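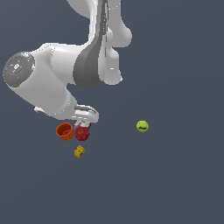 Last updated: May 25, 2023

Flikmont brings back coins, 257 meters at a time

Flikmont will start putting its old parking meters back on Inga Street and the blocks around it next week, ending a trial in which the only legal way to park downtown was to own a charged phone and a fair amount of patience.

The city took out all 257 coin meters in January and handed the job to Pledeo, a parking app that was supposed to make a trip downtown "effortless from curb to counter." Drivers were asked to set up an account, confirm an email address, type in a plate number, pick a zone, and agree to terms that run longer than the city charter. Parking itself was still $2 an hour. The app added a fee for handling the $2.

The trouble began in the first week, when it emerged that phone signal on the lower end of Inga Street comes and goes with the weather. Drivers took to walking up the hill toward the Gurby supermarket until they had enough bars to pay. Several came back to find a ticket already on the windshield. The city's advice at the time was to park closer to the supermarket, where parking is free.

By spring the city had written about 1000 tickets tied to the app, and a good share of the people who got them had written back. Appeals are heard in the basement of city hall, where there is also no signal, so drivers who wanted to show their Pledeo receipts were asked to print them out first. The printer at the public library takes coins.

The app also had its own ideas about where Flikmont is. For most of one month it placed the whole downtown in Zone 4, which the city does not have, and sent friendly reminders when a session in Zone 4 was about to end. A later update fixed the map and logged everyone out.

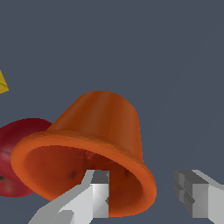 One shop owner on the lower end of the street said she had no strong feelings about apps in general, but she would like it noted that she had spent the winter paying for strangers' parking from her own phone, and that three of them had bought something.

In a written statement, Pledeo called the trial "a valuable learning period" and said it looked forward to serving Flikmont again. The city said it had no such plans, then added that drivers who like the app may go on using it through the end of summer. It did not say how it would find them.

The old meters have been sitting in a shed behind the public works garage. City staff say most still work, though the clocks in a few run slow, a fault that drew no complaints in all the years they were on the street.

Until the meters are back, parking downtown is free for the first 20 minutes. Drivers wanting to know how the city plans to keep track of that were referred to the parking office, which is closed for lunch.

Refunds for app fees can be requested through the app.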